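# The Chest at the Foot of the Bed

When Hacer Coşkun got married, her chest went to the new house before her. Two cousins carried it down the stairs, and her younger brother sat on the lid and refused to stand up until somebody put money in his hand. She still has the chest. It is in her bedroom in Türkmen, under a folded blanket, and the lid does not close well anymore.
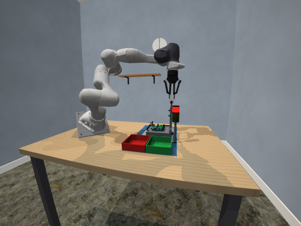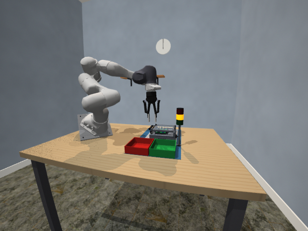

*Two computer renderings of a white robot arm on a wooden table.*

In our language the chest and everything inside it are called *çeyiz*. English has the word trousseau, but I find it too light, because it makes me think of nightgowns. A çeyiz is towels with crochet edges, bed sheets, prayer cloths, headscarves, socks, coffee cups, covers for tables and covers for things that do not need a cover. In some families it is also a carpet and the copper pots of a grandmother. The mother begins to collect it when the daughter is small, and the daughter joins when her fingers are ready for the needle.

Hacer was six when she learned the chain stitch. At 16 she could finish the edge of a headscarf in three evenings, if the electricity stayed on. Her mother kept the finished pieces between sheets of blue paper, with soap in the corners of the chest, and opened it every spring to air the cloth on the balcony.

"The neighbors came to look," she told me. "They pretended they came for sugar."

## A day for looking

Before the wedding there was a day when the çeyiz was laid out. In Türkmen this was done in the largest room of the bride's house. Strings were stretched from wall to wall and the pieces were hung on them, the best ones at the height of the eyes. Women came from the whole street, and also from streets where the family knew only one person. They turned the corners of the cloth to see the back side, where the knots are. A clean back side was praised aloud. A messy one was praised also, but more quietly.

Tülin Gezer, now retired from teaching home economics, remembers these days with mixed feelings. Her own çeyiz was small. Her father was ill for a long time and thread cost money. An aunt lent the family eleven bedspreads for the showing, and after the guests left, the aunt's sons took them back in a handcart covered with a rug.

"Everyone knew," Tülin said. "My mother-in-law knew. She had seen the same green bedspread at another wedding in February. She touched it and said it was beautiful, and I loved her from that day."

I heard the same kind of story from other women, always with a different borrowed object. One time it was a sewing machine, and one time it was a whole dinner set.

## Ready-made

Today it is possible to buy the whole thing in one afternoon. Lovley, a shop near the bus station, sells a çeyiz packed in cellophane with a ribbon, in three sizes. Ferhat Şimşekoğlu opened it after he closed his father's curtain store. The smallest package costs 3,000 lira and contains towels, a bathrobe for each person of the couple and a table runner. The lace on it is made by machine. He does not hide this. The women who come in can see it from the door, he says, so there is no use in hiding.

His customers are often the mothers. The brides wait outside with a phone, or they don't come. Ferhat told me about a mother who bought the large package, opened it at home, and replaced the lace on each towel with her own work. It took her the whole winter. Later she brought one towel to the shop to show him, and he asked if he could keep it in the window. She said no.

Some brides want no çeyiz at all. Canan Avcı is getting married this summer and will live in a rented apartment with one closet. She and her fiancé made a list of what they need, and it has a vacuum cleaner, a good mattress and two frying pans. Her mother read the list and did not speak for some minutes. Then she went to the other room and came back with a pillowcase that Canan's grandmother had embroidered, with birds in red thread that had turned pink.

"I said I would take this one," Canan said. "Then she brought the others."

How many others? She laughed and did not want to say. The negotiations are still going on. At present the agreement is that the bedspreads remain with the mother, the headscarves go to Canan, and the question of the coffee cups will be opened again after the holiday.

## What happens to the old cloth

Zerrin Keskin buys old çeyiz pieces and repairs them. She works in a narrow room on the second floor in Skukau, where she moved after her divorce, and her shelves go up to the ceiling. Last year she received 800 pieces. Many came from sons who were emptying their mother's house and did not know what they had in the bags. She pays by the piece, and more if there is a name or date sewn in the corner.

The greatest enemy of the cloth, she told me, is the fold. A sheet that stayed folded in the same way for forty years will break along the line, even if it was never used for one night. She has seen many of these. The women were saving them for guests, then for the daughter, then for a better house. She advises to take everything out twice a year and fold it in a different place, and to keep it in old cotton and never in plastic.

She sells the repaired pieces to hotels and to brides, and she has a small stand with her friend's café, Hellow, where the torn ones become napkins. I asked if it makes her sad to cut them. She said that the first cut was hard and she drank a tea before it and one after it.

I brought her a piece from my own family, a towel my grandmother finished and then never allowed anyone to dry their hands on. Zerrin put it under the lamp and turned the corner to see the back side. I noticed that I was holding my breath. She looked for a long time, and then she showed me a place near the edge where the thread changes from white to a slightly different white. My grandmother had run out, Zerrin explained, and had to wait for the next market day.

The towel hangs in my bathroom now. My husband dries his hands on it, and I have asked him to use the other side.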